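Ticket 734
Subject: Small gear not turning with shaft after reassembly, parts tray incomplete
Opened by: Colton Gosselin
Assigned to: Rhonda Dufour
Site: Losik, bench room
Priority: Normal
Status: Open, waiting on parts
Opened: 8/29/23

Colton Gosselin wrote:
The feed drive on the Itau unit is back together but the small gear slips on its shaft as soon as there is any load. The large black gear is fine. With the cover off I can hold the big gear still and turn the shaft by hand, and the small gear stays where it is. No noise, no grinding, it just doesn't grip.

I checked the set screw first. It was tight. I backed it out, cleaned the hole, put it back in and got the same result. The breaker did not trip at any point, so I don't think this is electrical.

Rhonda Dufour wrote:
Did you find the key when you took it apart? There should be a short piece of key stock in the slot on the shaft. Without it the set screw is doing all the work and it will let go every time. Please pull the drive again and look in the slot before ordering anything.

Colton Gosselin wrote:
Pulled it. Slot is empty. I went through the bottom of the housing and the rags and found nothing. Tyson had the drive apart in May, so it may have gone back together without one then.

Tyson MacPherson wrote:
There was a key in it when I closed it up. It was a loose fit, I remember having to hold it in with grease. I wrote that on the paper sheet but I don't think it got copied to the ticket.

Rhonda Dufour wrote:
OK. A loose key could have worked its way out. Measure the slot at both ends and in the middle. If it is wider at one end, a new key alone won't fix it and we'll need the shaft too.

Colton Gosselin wrote:
Slot measures 3 mm at all points. Edges look clean. The keyway in the small gear is another story — one side is rounded over and I can catch a fingernail on it. Teeth are good all the way around.

Rhonda Dufour wrote:
Then the shaft stays and the gear gets replaced. Don't file the keyway to clean it up, it will only get looser. I'm asking Bouchard for a price on the gear and a length of key stock. Keep the old gear until the new one is here so we can compare the bore.

Audrey-Anne Beaulieu wrote:
Bouchard has the gear, 7 working days. Key stock is on the shelf in our own stores, second drawer. I put a length aside with the ticket number on it.

Colton Gosselin wrote:
Got the key stock, thanks. One more thing while it's apart. The two hex nuts that came off the end of the drive are different sizes and I had them swapped in my notes. The larger one goes on the gear side. I started the small one there by mistake, it would not thread, and I stopped before forcing it. Threads on both are fine.

Rhonda Dufour wrote:
Good. Please correct the notes so the next person doesn't repeat it. When the new gear arrives:

1. Check the bore against the old gear.
2. Cut the key to length and break the sharp corners.
3. Fit the key dry. If it drops in under its own weight, stop and call me.
4. Gear on, set screw over the key, thread locker on the set screw.
5. Run with no load first, then step up to 65 percent and leave it there for the rest of the shift.

Leave the breaker off until step 5. Rhonda Girard has asked for the unit back at Brukeveck, and I told her it won't ship until the load run is done.

Colton Gosselin wrote:
Understood. Notes are corrected. I'll keep the gears in the blue bin and update here when the delivery comes in. 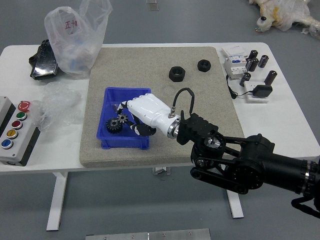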